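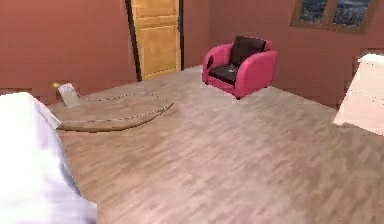
March, shared workshop, back bench

Bedroom sim finally loads on the shop machine! Stellan rebuilt the whole thing as 1,892 separate pieces of geometry, then merged most of them again when Draltard (our little tidying robot, still mostly a base and a box of brackets) took an age to plan a path. It's so much quicker now.

Really pleased with the open floor between the bed and the pink armchair, there's loads of room to practise turning. The rug is the fun bit. It's so near the floor in colour that I want to see if the planner treats it as floor or as something to go round, and the far end curls up, so the wheels will have an opinion too.

First proper task will be the glass-like thing on the chair seat. Small, see-through, dark cushion behind it: lovely and nasty. After that, the crumpled white object by the back wall.

Plan is 20 runs with the door shut, then 20 more with it open once Borghild has sorted the hinge. Same start point each time, beside the bed.

To do:
Print 2 new wheel hubs, the old ones wobble
Ask Agnes where the long Allen keys went
Planks look a bit blurry, try Stellan's bigger texture
Log to the Drumska folder, NOT the desktop

Charger is still on under the bench, leave it overnight please.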